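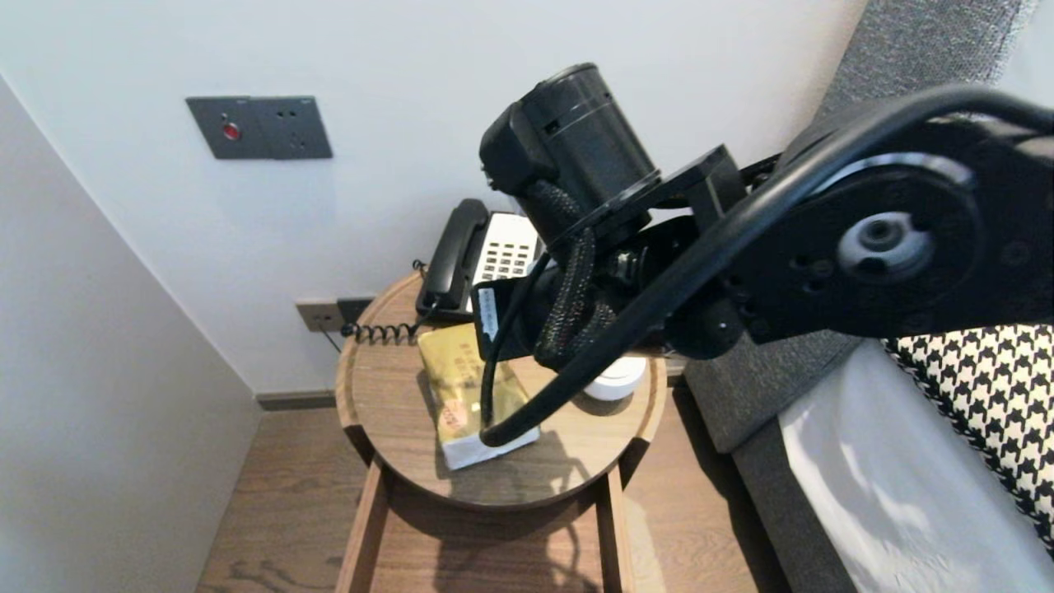

Week nine, and we're on to teleoperation, where you drive the arm from a distance and every move you make is saved for the robot to learn from later. Last week we did it the other way, taking hold of the arm and pushing it through the job by hand, which is lovely and direct (and hard on the shoulders!) but puts your own body in half the camera views. The first thing I want you to think about is the arm getting in its own way. With it stretched over a bedside table like this, half the telephone has gone behind it, and the cables hang over the yellow tissue packet. If you can't see the thing you're reaching for, the learner can't either, so come in from the side when you can.

Now, pace. Beginners stop and start a lot, and all those little pauses end up in the recording. In October the Bosamthorpe set came to 2604 demonstrations and I kept 2136 of them. Most of the ones I threw out were dithering, plus a batch of mine, I'm sorry to say.

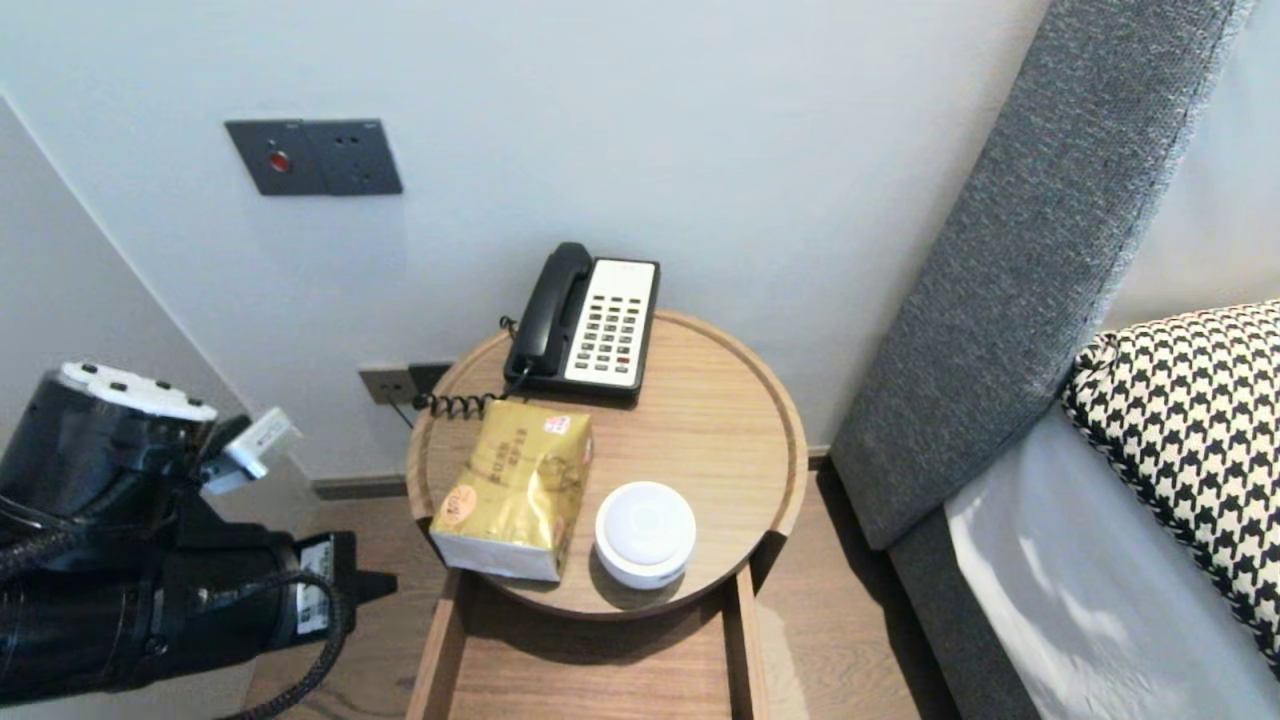

Milan Van Beek wrote to me after that lecture to say I'm too hard on pauses, and that a short stop before a grasp gives the learner a clean moment to copy. Fair point. Stop once, then, on purpose, and in the same place each time.

Next come the fingers. Decide how open they should be before you set off, and write it on your sheet, or you'll find yourself fiddling with the trigger halfway down. I like a "closed travel" rule for tight spots. Pressed together as they are there, next to the nightstand, the two fingers take up very little room, and a dangling phone cord is just the sort of thing I'd hate to hook with an open one. 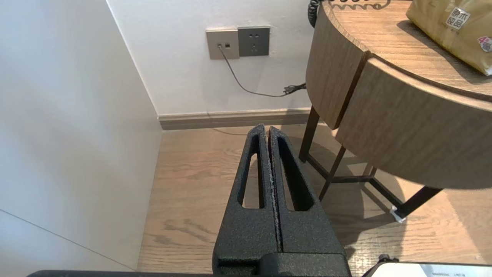 Grasping needs a bit more patience than people expect. For anything round, line up on the middle and close evenly, or it'll skate off to one side. A finger on each side of the white disc is what you're after, and do watch the sunlight too, because a shadow falling across the top can change a lot between morning and afternoon runs. Record some of each. 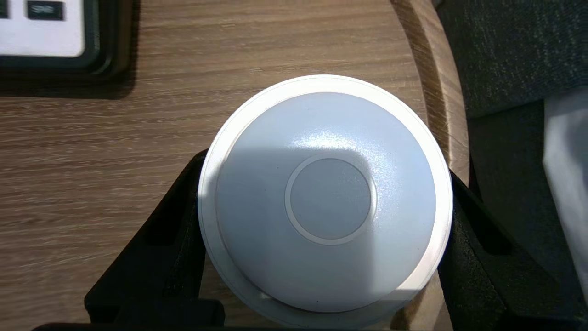
How many demonstrations do I need for the coursework?
Hand in 77 good ones, all of the same task, with your failed tries in a separate folder.

Sheets go in the Fletasow tray by 2024-12-16.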